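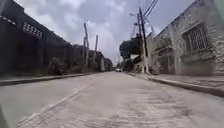
4.2 Street runs with the home-built rover

Figure 3. Concrete street used for the runs, seen from close to the road surface. Raised curbs bound the roadway on both sides.

The rover was put together in a shared workshop by Tindall and Motaung from a secondhand wheelchair base and a Voson motor board. All driving code runs on board. We set the speed limit at 2 m/s and kept it there for every run reported in this section.

Each run covered 414 m along the same street, starting from the workshop end. The curb follower fits a line to the edge of the raised sidewalk and steers to hold a fixed offset. Diagonal slab joints like the one in Figure 3 were a problem for the first version, which sometimes took the joint for a curb and turned to follow it. MacDonald added a height check in July, and the 26 runs in Table 2 all use it.

Shadow along the dark building on the left side weakened the line fit there. For these runs we followed the right curb only. Left-curb results are given in Section 4.3.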